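Search questions, topics or people
Search
Advanced

Can any machine really do the chores yet? Tidying, dishes, shop shelves?

Asked by Hiba Yammine, February 22, 2024

I run a small gift and stationery shop in Dreltville and I'm completely hooked on robot videos. Every week there's a new one folding a shirt or putting a mug away, and my brother keeps telling me they're all sped up or driven by a person off to one side. I've got 892 different lines on my shelves, mostly small fiddly things (pens, erasers, little tins, ribbon), and I spend the last hour of every day putting them back where customers didn't find them.

So what I'd like to know is, how close are we? Could I have something within a few years that picks up a pen from the wrong pot and puts it in the right one? And at home, is there anything beyond the floor vacuum? We've got a Wodetti and it's great until it meets the rug in the hall. I'm not after a shopping list, just a fair picture from people who follow this more closely than I do.

3 answers

Answer from Geagea

No. Wait ten years. My cousin's warehouse has a robot and it moves boxes, all the same size, from one belt to another belt. Give it a teddy bear and it stops and a light comes on.

Answer from oldtoaster

Short version - floors yes, dishes sort of, shelves not yet, but it's moving so fast that I'd love to be asked again next February!

The long version depends on what you mean by "do". A dishwasher is a robot if you squint, and it does the washing brilliantly. What it can't do is load itself, and loading is the bit we all argue about. Every plate comes in at a different angle, there's a fork stuck to one of them, somebody has left half a potato. People handle all of that without thinking. A machine has to work out where the thing is, how to get hold of it, how hard to squeeze, and what to do when it slips.

Your brother is half right, by the way. Plenty of clips are sped up, and plenty have a person steering. Look in the corner for a little "4x" or similar. But there are also more and more where the arm is working on its own at normal speed, and those are the ones that make me sit up. I watched one from a firm called Nukier where it cleared 15 items off a kitchen table. It took 29 minutes and dropped a spoon, and I cheered at the end like it was the football.

The part I find most exciting is how they learn. You don't write out rules for every pen. People do the job themselves, over and over, holding a gripper in the hand, and the recordings are used to teach the arm. So what you want is lots of ordinary tables with ordinary clutter on them, and lots of patience. 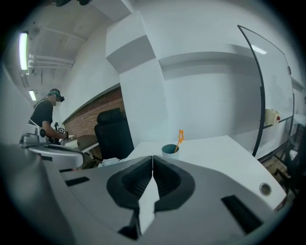 Hand-held gripper at a desk, with a star-topped orange stick in a small cup.

A stick in a cup is pretty much your pen-in-a-pot problem. It's thin, it leans, and the cup can go over if you catch the rim. Picking one out is well within reach for a good lab arm now. Knowing which of your 892 lines it is, and then rolling down the aisle past a pushchair to put it back, is a few jobs stacked on top of each other, and each one goes wrong now and then. If every step works 9 times out of 10, a chain of them fails more than you'd put up with at closing time.

For the shop I'd guess we see shelf-checking first - a thing that trundles past and tells you what's in the wrong place - and you still do the moving. I'd be happy with that myself.

Rug tip: tape the edge down. Ours stopped getting stuck.

Answer from Hiba Yammine (asked the question)

Thank you, this is just what I wanted! I've now spent the evening looking for the "4x" in all my saved clips and it was there in more of them than I'd like. Going to try the tape. And Geagea, we do sell teddy bears, so point taken.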